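Man jailed for break-ins at holiday flats in Brovness

212 shares
38 comments

A burglar who broke into 13 holiday flats in Brovness while the owners were away has been jailed.

The man, who is in his forties, took cash, jewellery and electrical goods during a run of night-time raids on the seafront. He was arrested after trying to sell a stolen watch at a shop in Robles, the next town along the coast.

The break-ins began in August and went on for several weeks.

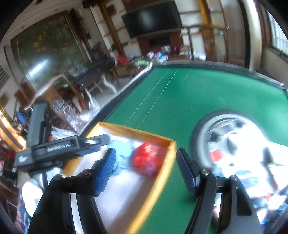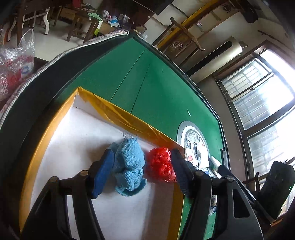
Door locks forced

The court heard that most of the flats were in two blocks close to the harbour. The burglar got in through the shared bin stores, which were not locked at the time, and then forced the front doors with a flat metal bar.

He chose flats with closed shutters and post left in the hallway. In one case he stayed for most of the night, ate food from the freezer and slept on the sofa before leaving with a television and a box of coins.

Owners who lived some distance away did not find out for days or even weeks. One couple learned of the burglary only when a cleaner arrived to get the flat ready for guests and found the door hanging open.

The prosecution said £1,714 in cash was taken in total, along with rings, watches, a laptop and a set of golf clubs. Only a small part of the property has been returned.

A statement from one owner was read to the court. She said she had been left the flat by her mother and had kept her mother's wedding ring in a bedroom drawer. The ring has not been found.

"I do not care about the television," the statement said. "I would like the ring back. I still look for it in shop windows."

Caught at the counter

Police had very little to go on at first. The burglar wore gloves and kept his hood up on the stairs, and the one working camera in the blocks pointed at the car park.

The case changed when he walked into Stiveo, a second-hand shop in Robles, and put a gold watch on the counter. Staff noticed that the name engraved on the back matched a list of stolen items sent out by police that morning. They told him the watch would have to be checked and rang officers from the back office.

He was still waiting when they arrived at 11.20am.

Officers then searched a lock-up garage he was renting on the Firkik estate. They found the laptop, the metal bar and a bag holding keys to other flats in the area. The keys have since been handed back — none of them had been used, the court was told.

He admitted 13 counts of burglary and one of going equipped to steal. He had earlier convictions for theft and had been out of prison for 90 days when the first flat was broken into.

The defence said he had lost his job and was sleeping in the garage at the time. He had gambling debts and was sorry for what he had done, the court heard.

The judge said he accepted that the man had pleaded guilty at an early stage, but added that the raids had been planned and had caused real upset. He was sentenced to 2 years and six months in prison.

A hearing to decide how much he must pay back will be held later in the year.

Police have asked anyone who bought jewellery in the Robles area during the late summer, and who has doubts about where it came from, to contact the station. The bin stores at both blocks now have coded locks.

Share this story
38 comments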